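德拉尔坦霍尔姆（Draltanholm）体育馆绿色建筑认证工作组会议纪要

会议编号：第七次例会
时间：八月，14:00至16:20
地点：项目部二层会议室，部分人员线上接入
主持：Vira Boiko
出席：Urmas Bite（机电）、Manaia Hinds（围护结构与材料）、Lev Symonenko（给排水及场地）、Ustyna Ostapchuk（认证文件管理）
列席：总包单位Vallberg代表两名，幕墙分包Flovier代表一名
记录：Ustyna Ostapchuk

一、上次会议事项核对

1.1 屋面雨水收集系统计算书已重新提交，版本号C。Lev Symonenko确认径流系数已按金属屋面取值，原B版作废，文件服务器上的B版移入归档目录。

1.2 施工废弃物分类台账缺两周记录。Vallberg已补交一周，另一周的过磅单仍在运输单位处。本项保持开启。

1.3 东看台低挥发性涂料检测报告已收到，批次号与进场单一致，关闭。

二、能源与机电

2.1 Urmas Bite汇报全年能耗模拟第三轮结果。与第二轮相比，主要变动为比赛大厅的照明控制策略和训练馆新风机组的热回收效率。热回收效率改按厂家Moroz提供的实测工况值输入，不再采用样本标称值。模拟结果仍满足目标等级，但余量收窄。

2.2 讨论比赛大厅非赛时运行模式。现有模型假定非赛时仅开启四分之一照明回路，运营方尚未书面确认。会议决定由Vira Boiko致函运营方，取得确认后方可将该假定写入提交文件。

2.3 分项计量表共194块，编号表与施工图不一致之处集中在地下一层配电间。Urmas Bite负责现场逐一核对，以现场铭牌为准修订编号表，施工图另出变更单。

2.4 制冷机房调试方案第4章未写明部分负荷工况的测试步骤，退回Vallberg修改。

三、围护结构与材料

3.1 Manaia Hinds通报幕墙热工复核情况。西立面采用的玻璃组合已通过审核；北立面转角单元的线传热系数取值依据不足，Flovier应补充节点二维计算文件，含边界条件说明。

3.2 Flovier代表提出转角单元可沿用标准节点数值。会议未采纳。理由为转角处龙骨截面与标准节点不同，审核方在上一轮意见中已就同类问题提问。

3.3 再生材料含量统计：钢结构部分证明文件齐全；混凝土部分的掺合料比例目前只有搅拌站声明，没有第三方文件。Manaia Hinds联系搅拌站索取，如无法取得，该部分不计入得分。

3.4 本地材料运输距离以生产厂址起算，中转仓库地址不得作为起点。Vallberg提交的表格中有三行需更正。

四、水与场地

4.1 Lev Symonenko汇报，雨水蓄水池有效容积定为689立方米，用于场地绿化灌溉及卫生间冲洗。溢流管标高已与市政接口复核，无冲突。

4.2 自行车停车位共1039个，其中室内部分的更衣淋浴设施尚未在图纸上标注服务半径。建筑专业下一版图纸补充。

4.3 南广场透水铺装面积大约2342平方米。该数值取自方案阶段图纸，提交前须按竣工图重新量算，表格内暂标“待核”。

4.4 场地夜间外溢光计算采用的灯具安装高度与结构图有偏差，Lev Symonenko与Urmas Bite核对后统一，计算书同步更新。

五、文件管理

5.1 自本次会议起，所有提交文件统一采用“条款号—专业—版本”的命名格式。旧文件不追溯改名，仅在索引表中增加对照列。

5.2 照片类证据须附拍摄位置说明，并与平面图轴线对应。无轴线信息的照片，审核前由提交人补全。

5.3 审核方第二轮意见的答复采用逐条对应方式，答复中引用的图纸须注明图号和修订日期。Ustyna Ostapchuk负责汇总，各专业不得直接向审核方发送文件。

5.4 Manaia Hinds询问创新类条款是否继续申报。Vira Boiko表示保留两项：看台座椅下送风监测、临时看台构件再利用。第三项参观导览展示因内容未定，暂不申报。

六、待办事项

（1）致函运营方确认非赛时照明模式，Vira Boiko，下次会议前。
（2）地下一层计量表现场核对，Urmas Bite，两周内。
（3）转角单元二维热工计算，Flovier提交，Manaia Hinds复核，三周内。
（4）混凝土掺合料第三方文件，Manaia Hinds，下次会议前报告结果。
（5）透水铺装按竣工图量算，Lev Symonenko，竣工图发布后五个工作日内。
（6）废弃物过磅单补交，Vallberg，一周内。
（7）制冷机房调试方案修订，Vallberg，两周内。
（8）意见答复汇总表初稿，Ustyna Ostapchuk，下次会议前三个工作日发出。

七、其他

7.1 Vallberg提出地下一层核对期间需断开部分回路。Urmas Bite要求提前两个工作日提交停电申请，写明回路编号和恢复时间。

7.2 下次会议时间由Ustyna Ostapchuk另行通知，议题以幕墙热工和能耗模拟第四轮结果为主。
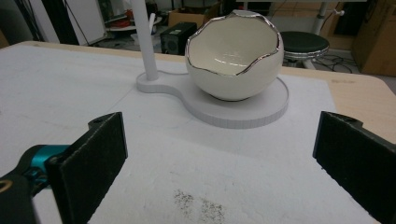 对本纪要内容有异议者，请于收到后三个工作日内书面提交记录人，逾期视为确认。
分发：全体出席及列席人员，运营方抄送第二、六节。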